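Search the encyclopedia Go

Mullion

By Annapurna Kulkarni
23rd January

A mullion is an upright bar that divides a window, a door or a screen into separate panes or openings. It is easy to confuse with its cousin the transom, which runs crosswise, and with the muntin, the much thinner strip that holds small pieces of glass inside a single sash.

Mullions first came into wide use when glass was costly and could only be made in small sheets, so that a builder who wanted a generous window had to make it out of several narrow ones set side by side. In the great stone churches the bars also helped carry the weight of the wall overhead, and masons, who seem to have enjoyed themselves, let them branch out at the top into the lovely patterns we call tracery.

Stone gave way to wood in most ordinary houses, and later to iron, steel and aluminum. The old town hall at Nonurside has 37 mullioned windows, and its restorer, Fatos Obradović, spent 2 years repairing them, replacing only 15 of the bars and keeping the rest with patches of matching oak.

In homes today, a single central mullion is still a friendly and sensible choice for a tall opening, and it can be painted to match the trim or left in its natural color.
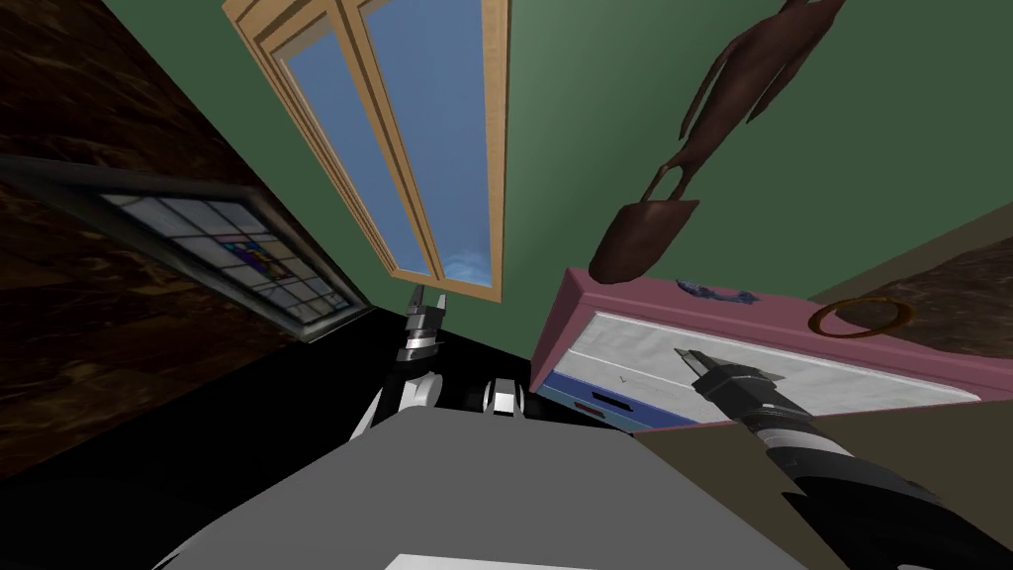 A tall window with a central mullion and a light wooden frame, set in a green wall.

Wooden mullions should be checked every May for soft spots near the sill, where rainwater likes to settle.

See also: Transom; Muntin; Tracery

Last updated by Zeeshan Dogar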